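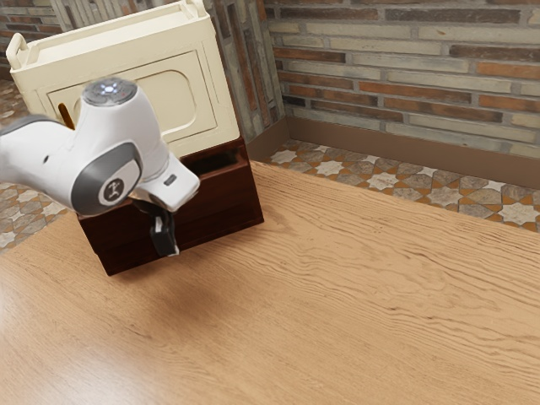 July, notebook 7, late afternoon. Walnut ink day! Neelam Sengar brought in a sack of hulls from the tree behind the Parnetti workshop and I finally got to try the long simmer that Mairéad keeps going on about. Filled the big pot, 30 hulls to a batch, lid off, lowest flame. First draw at noon was thin and tea-colored, pretty but useless for the ledger copies. By four it had gone properly brown, and on the Didard paper it sits very close to the dark wood against the lighter tabletop, a nice strong step between the two. That's the contrast I want for the 1637 alphabet sheets.

Second batch got a pinch of iron. Wow, it bites! Darker at once, almost black where the pen pools, and the hairlines stay crisp. Downside is some feathering on the Nisbet sheets (too little size, I think). Abbas says add gum arabic and quit blaming the paper. Fine, gum next time.
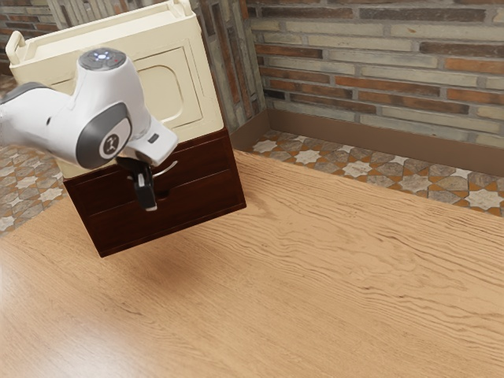
Dark brown drawer cabinet with its curved silver handle.

Swatches so far: plain hull, hull plus iron, hull plus iron at half strength. The half strength is my favorite by miles, warm at the edges and still easy to read at arm's length. Sheet 419 has all of them side by side, in my worst handwriting, sorry Nesrin.
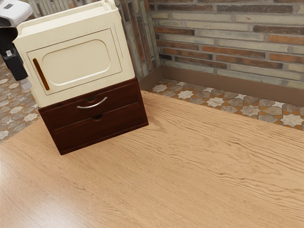

Cream cabinet on the reddish-brown drawer unit, light oak top.

To do: strain through the finer cloth, add a clove to each jar against mold, ask Ultan if Skerel still sells the goose quills. Leave one swatch in the south window until the end of the month and compare.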